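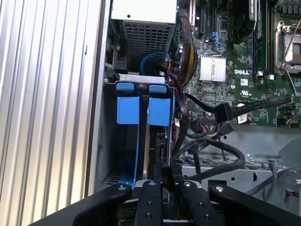 4. Demonstration Collection

4.1 Workspace

All demonstrations were collected in a single cell at the Parkero site. A desktop computer tower lies on its side on a slotted aluminum table with the side panel off, so that each part inside is reached from above. Next to the tower is a gray 3D-printed fixture tray with raised holders and a square recess for the processor. The tower and the tray were put back against printed stops before each episode. The remaining placement error was left in the data on purpose and was not measured per episode.

Two arms share the cell. The arm that works inside the case carries a black gripper. Images are taken from fixed viewpoints beside the table and from a small camera near the gripper. The fixed views give the position of the arm relative to the case walls. The close view gives the position of the fingers relative to the part. Early trials in June, run with the fixed views only, showed that operators could not judge depth in the drive cage well enough to close on a release tab, and those trials are not included in the results.

4.2 Remote Control and Hand Guiding

Two ways of showing the task were compared. In the first, the operator moves a Ninar hand controller and the arm follows the change in hand pose, scaled down by a fixed factor while a foot switch is held. Releasing the switch lets the operator bring the hand back to a comfortable position without moving the arm. In the second, the operator holds the arm behind the wrist and moves it directly, with the joints in a gravity-compensated mode. Gripper opening is set by a trigger in the first mode and by a pair of buttons in the second.

Hand guiding gave shorter episodes for free-space motion. It gave worse images, as the operator's forearm blocked at least one fixed view for a large part of each episode. For this reason the hand-guided episodes were replayed on the arm with the operator outside the cell, and the images were recorded during the replay. Replays that ended with the part in a different state from the original were thrown out.

Figure 3. Drive carrier subtask in the shared cell. The blue carrier, with its hard drive, is held by the gripper and is partly inside the case. The fixture tray is on the left.

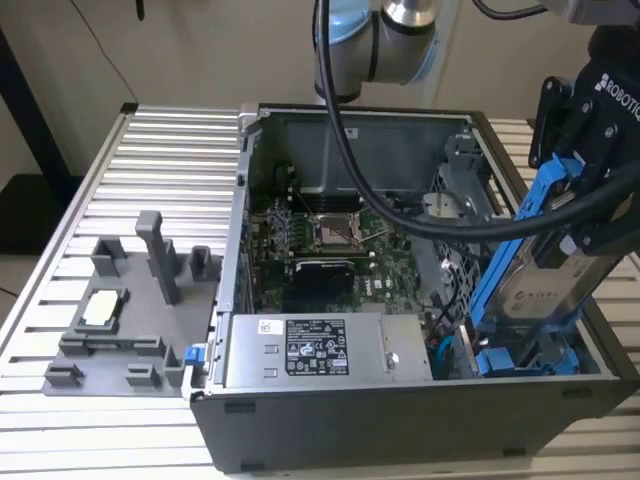 Why not record hand-guided episodes only, if they are shorter?
The replay step doubles the arm time per episode, and contact forces in the replay do not match those in the original motion, so parts that were seated by feel are often missed the second time.

4.3 Subtasks and Labels

The full job was split into subtasks that start and end with the gripper clear of the case: processor transfer to the tray, drive carrier release, drive carrier removal, and carrier return. Operators were told which subtask to perform and were free to choose the approach path. Each episode was labeled with the subtask, the mode of control, and an outcome of success, partial success, or failure. Partial success was used where the part moved but did not reach its end state, for example a carrier that was freed on one side only.

A total of 400 episodes were kept after review. Of these, 110 were hand guided and the rest were collected by remote control. Failures were kept if the operator recovered within the same episode. Episodes that ended in a protective stop were cut at the last frame before contact and used only for training the image encoder.

Cable handling was not treated as a subtask. The external cable to the gripper can fall across the open case, and its shape changes from one episode to the next. Operators were asked to avoid pinning it against the cage but not to tidy it. The effect on the learned policy is discussed in Section 6.2.

Settings that differed between the two modes:
- Motion scale. Fixed for remote control, one to one for hand guiding.
- Force limit. The wrist force threshold was lower for remote control, where the operator has no direct sense of contact.

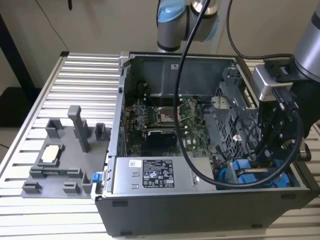 - Gripper speed. Held to the same value in both modes after operators reported that fast closing pushed the carrier off its rail.
- Start pose. Drawn at random from a box over the case for remote control, and chosen by the operator for hand guiding.

4.4 Operator Training

Operators had no earlier experience with the arm. Each one practiced on a spare chassis from the Pangilinan set before recording, and practice episodes were not used. Practice ended when the operator had completed the carrier removal subtask three times in a row. The set was run with the Vanance logging software, which stores joint states, gripper opening, wrist force, and images on a common clock. Image streams were resampled to the control rate, and episodes with a gap longer than 375 ms in any stream were rejected.

A common operator error was closing the fingers at an angle to the release tab. From a fixed view the grasp looked correct, and the error appeared only once the tab slipped. Operators who watched the close view during the last part of the approach made this error less often. No instruction was given on where to look, and gaze was not recorded, so the remark rests on notes taken during collection.

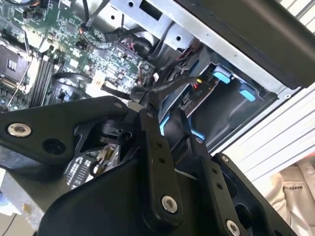
Reading time for this section: 5 minutes

4.5 Use of the Demonstrations

The policy was trained on short windows of images and joint states, and predicts a sequence of end-effector poses with gripper opening. Remote-control and hand-guided episodes were mixed in each batch without a flag for the mode. A version with the flag was also trained and gave no clear gain on the carrier subtasks. Wrist force was left out of the input in the main model, as its noise differed between live and replayed episodes.

Windows were drawn so that the final 1,000 control steps of long episodes did not outweigh the approach phase. Without this step the policy learned to hover over the drive cage, where operators paused most often before contact. Section 5 reports the results by subtask and by mode of demonstration.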